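4. Planning and Buying the Two-Arm Work Cell
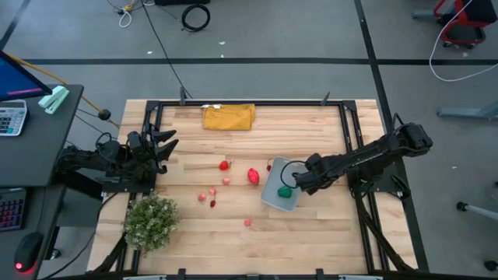 Figure 1. The work cell during a sorting task with produce props. Two arms face each other over the table; the tray is at the right arm.

Firdevs Sönmez
Equipment planning lead, Jallari Lab

4.1 Starting point

The lab had one arm when this project began, and it was shared between teaching and research. Bookings ran into each other through most of the spring term. We asked for a second cell with two arms, and the request was approved in January on the condition that we write down how the money was divided and what we would do differently. This section is that record. Prices are left out because our supplier quotes were given in confidence, but the order in which we spent and the places where the plan was wrong should be of use to other small labs.

4.2 What was bought first

We started from the table. The first draft of the budget listed the arms at the top and put everything else under a single line called "accessories." Abdelilah Belhaj, who runs our workshop, sent that draft back. His point was that the arms could not be ordered until we knew what they would be fixed to, and that the reach of each arm decided the size of the frame. We split the accessories line into frame, tabletop, mounts, clamps, cabling, desk and computer, and task objects.

The frame is made of black extruded rails that run around the working area (Figure 1). We chose rails because they can be taken apart and cut again. The clamps on the top rail are ordinary shop clamps and came out of the workshop budget. The tabletop has a light wood grain. We had planned to cover it with a plain mat, but the mat was dropped when the frame went over its estimate, and we have not gone back to it.

4.3 Arms and grippers

We compared two offers. The one from Nuvby included grippers and a year of support in the price of each arm. The one from Berner was lower, with grippers sold separately. On paper the second offer won. Once grippers, adapter plates and spare fingers were added, the gap was small, and Anastasia Kontogiannis, who handles purchasing for the department, pointed out that two invoices from two budget years would be harder to get signed than one. We took the Nuvby offer.

The arms were ordered as a pair. Buying one and adding the other later was discussed, but the mounting positions on the left and right sides had to be settled together in any case. Delivery took 9 weeks, which was longer than quoted. The frame stood finished for most of that time, and we used it to test table heights with students.

4.4 Cabling and floor space

Cabling was the line we got most wrong. We budgeted for the cables that came with the arms and for nothing else. In practice there are runs between the desk and the left arm, another down to the top rail, and more across the floor. Some of these were bought in a hurry at shop prices. A few are longer than they need to be and lie coiled on the floor. We now recommend that a plan include a cable drawing before the order goes out, with lengths measured along the route the cable will really take - around the frame and down to the floor.

The floor is marked with black tape. The tape cost almost nothing, but the space had to be requested from the building office, and that request took longer than the purchase of the computer. The operator desk stands directly to the left of the table, so that the person at the keyboard can see the work without getting up.

4.5 Task objects

The sorting task uses small, light objects: a tray, a red pepper shape, a strawberry, small pink and red fruit pieces, and a folded yellow cloth for other trials. We set aside 200 euros for these and did not spend all of it. Areti Nikolaidis, who designed the task, asked for several similar pieces in different reds, and this turned out to be useful when comparing operators. Task objects get lost and should be treated as a running cost.

4.6 Remaining items

Two requests were put off to the next round: a cover for the cell and a second chair for visitors. A spare gripper is also on the list. The mounts will be checked again before the start of term, and the cable drawing described in 4.4 is being made now for the existing cell, so that the longer runs can be replaced when the next order is placed.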